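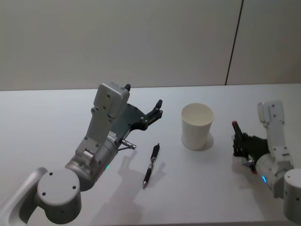

Page last changed: July, 16:23

I'd like to put in a word for the one pen on the table. I mean a single pen, lying wherever it was put down, with no pot and no tray and no desk tidy shaped like a hedgehog.

My sister-in-law swears by pots (she has 5, I've been through them, and most of what's in there doesn't write). I used to be the same. When we moved out to Pleklow I packed a whole shoebox of biros, and I could still never find one when the gas people rang and wanted a meter reading. You'd scrabble about, try three on the back of an envelope, and by then the voice on the line had given up on you.

So I threw the lot out. Well, I gave the decent ones to the charity shop in Otonside, which was charging 23p each for them a week later, and good luck to them! Now there's one pen, it lives on the table, and if it goes missing everybody in the house hears about it.

A pale table helps, I think. On our old dark one at Brivgate a pen could hide in plain sight for days, but on white it shows up from the doorway. Yes, white shows every tea ring as well, and I've had that argument at home and mostly lost it.

People tell me it'll run out one day and then I'll be sorry. Maybe so. I'll walk down to the corner shop and buy another, and I'll be strong about the multipacks. They do a lovely green one, mind you.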